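The Plate on the Table
25 July 2024

I have owned a fruit bowl for most of my adult life and I've been using it wrong the whole time. Mine was a deep ceramic thing from a shop called Lukberg, and I loved it, and everything that went in the bottom of it died there. You know the drill! You buy peaches, you put peaches on top of last week's peaches, and then one morning the kitchen smells like a winery.

So in January I gave the bowl to my sister (she keeps keys in it now, much better) and switched to a plate. Just a plain dinner plate, out in the middle of the table where we eat. I wish I could say I read about it somewhere smart, but the bowl was in the dishwasher and I had a bag of groceries in my arms.

The first thing I noticed is that a plate fills up fast. You get one layer and then you're done, so you stop buying four bags of everything at the Bekley market because it's cheap that morning. The second thing is that people eat off it. My kids walked past that bowl for years like it was a lamp. Put the same tangerines on a plate and they're gone by supper — the peels are on the couch, but I'll take it.

Then there are the tomatoes, and this is where I lose some of you. I keep tomatoes out with the fruit. A tomato that's been in the fridge tastes like the fridge, and I grew up in a house where they sat on the windowsill until somebody got hungry. The ones I like best are the blotchy orangey ones from the Tyagi farm stand, 13 miles out of town and worth every mile in July. I don't wash them until I'm ready to slice.

I also put a printed tablecloth under everything, something blue with a lot going on. Red and orange fruit against blue makes me happy before coffee, and very little else does. Mine came from a Wondevent clearance bin and cost me 4 dollars. It has survived beet juice. 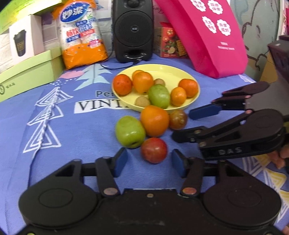 Tomatoes with the fruit is fine, but keep the kiwis well away from them unless you want the kiwis soft by tomorrow, a reader wrote to me after I mentioned the plate in my last column. She has a point, and I've started using it on purpose. Hard kiwis go right up against the tomatoes when I want them in a hurry, and the rest wait in the fridge drawer until there's room.

Limes I'm still working on. They go leathery on me after a week on the table, and I only ever need half of one. If you've got a trick for the other half, write in, and please don't say ice cube tray. I have three of those in the freezer already and I can't tell what's in any of them.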